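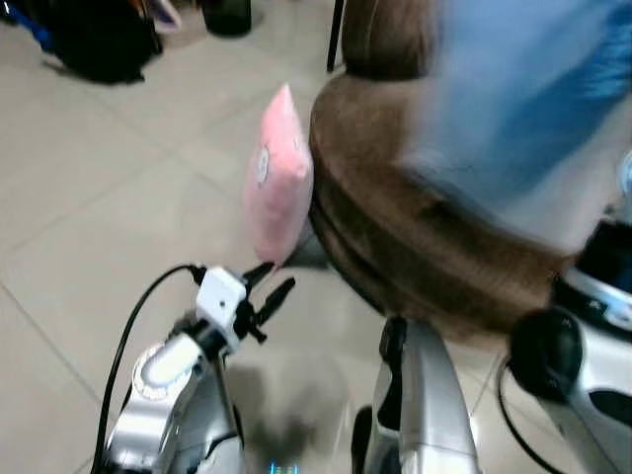

Clunden, June 13, 2019

Hi all,

Sorry for the slow reply, it's been that sort of week at school! Radosław asked:

> Are you lot still doing the soft toys task for the Numdale day, or
> have you gone back to blocks? We have 11 kids signed up and I need
> to tell them something before the weekend. Also, what are you
> doing about grip force?
> Radosław

Still soft things, yes. The club voted and blocks lost badly (Piroska was the only one who stuck up for them, and I think she was being kind to me). The pink one is everyone's favourite at the moment. It's squashy and it comes to a point at one end, so the kids argue endlessly over which end to pinch. Konrad says the narrow bit, always. Ntombi wants them to try it both ways and write it down, and so that's what we're doing, 15 goes each way per pair.

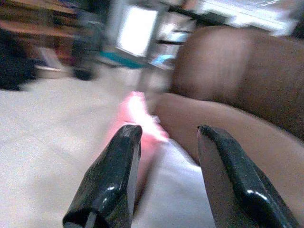 On grip force, we started far too high in February and have been creeping down ever since. Our setting is 13 on the Zoris slider, but please don't just copy that, your fingers may well be a different shape from ours. Ours are the hard shiny black ones and I'd love to try something with a bit of rubber on. Has anyone bought pads from Michalski? Are they any good on fabric?

The other thing we've learnt is to go slowly near the big brown cushiony lump. The kids get excited and swing the arm, and then they can't tell which bit of fluff they're aiming at.

Radosław, do bring your 11 over one evening if you can get a minibus. I'll sort out biscuits.

Danuta Ostrowski
Clunden robot club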